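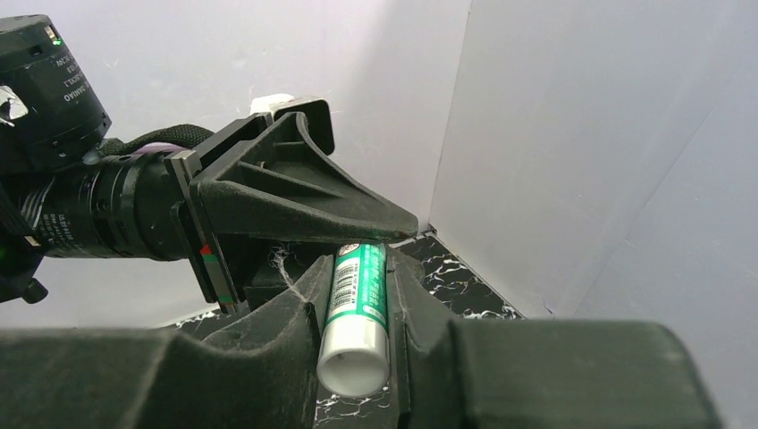 3.2 Condition and marking of the collected cells

The cells were drawn from two public collection points, Golholm and Graltomley, and reached the laboratory mixed, in the state in which households had handed them in. Each site supplied 3,000 cylindrical cells. Button cells, nine-volt blocks and anything with a visible leak were removed at intake and are not considered further. A subset of 600 AA-size cells was then taken for the marking study reported in this section.

Cells were stored in Penico divided trays, one cell to a compartment, with the positive end facing the numbered side of the tray. Storage in divided trays prevents contact between terminals and also keeps the wrappers from rubbing against one another, which in an earlier trial had worn the print on cells held in open tubs. No cell was cleaned before inspection. Lint, dust and remains of adhesive tape were left in place and noted on the tray sheet.

Marking was recorded under four headings: wrapper colour, presence of a barcode, presence of a logo, and legibility of the fine print. The first three are simple to assign. The fourth depends strongly on the angle at which the cell is held and on the gloss of the wrapper. Figure 3 gives an instance: the barcode, on its white vertical strip, is easily picked out against the glossy green wrapper, as is the small round logo with its red outline, but the fine print in white and black cannot be read reliably at that angle. A cell in this position would be entered as "barcode present, logo present, print not legible" and turned for a second reading.

The second reading was made with the long axis of the cell level and the barcode facing the reader. Where the print was still not legible, the cell was passed to the Turunen gauge and sorted on length and diameter alone. These cells were kept in the subset. Leaving them out would have biased the results towards newer wrappers, where the print is sharper and the shrink film has not yet begun to lift at the ends.

3.3 Surroundings of the work surface

All readings on the subset were made within a single enclosure with smooth, matte white side panels and a flat white rear panel. Matte panels were preferred to gloss on the grounds that a shiny wrapper picks up the outline of any bright object near it, and a hard-edged reflection lying along the label is easily mistaken for part of the print. The side panels slope inward towards the table.

The tabletop is a different matter. It is glossy and black, with a marbled pattern of irregular streaks in white, pale blue and light purple (Figure 4). It was retained for the whole of the study so that the trays from both sites would be read against the same background. 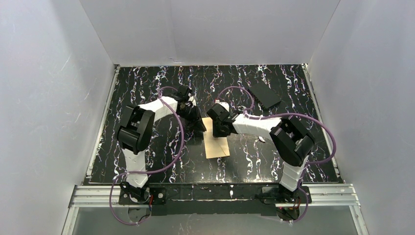 A patterned background has one drawback for small objects. A narrow pale streak beside a cell may run close to the line of the wrapper edge, and the reader then has to judge where the cell ends. This affected the outline of dark-wrapped cells more than pale ones. It had no bearing on the barcode entry, as the bars sit well inside the edge of the wrapper. Outline judgements were therefore not used in the analysis, and all dimensions quoted in Section 4 come from the gauge.

Readings were taken in tray order and the room blinds were kept closed throughout. Trays opened on a Friday but left unfinished were covered and read again from the first compartment at the start of the next session - partial sheets were discarded. Where the two readings of a cell disagreed on wrapper colour, the entry from the second reading was used. Most disagreements concerned wrappers with a metallic finish, which were variously entered as gold, copper and brown; these three entries have been merged in Table 2.

The end faces were examined separately. A pale, silver-white face was entered as "plain", and any discolouration, dent or crystalline deposit was entered by type and by which end it was found on. Slight recessing of the flat end was treated as a feature of construction and was not entered as a dent.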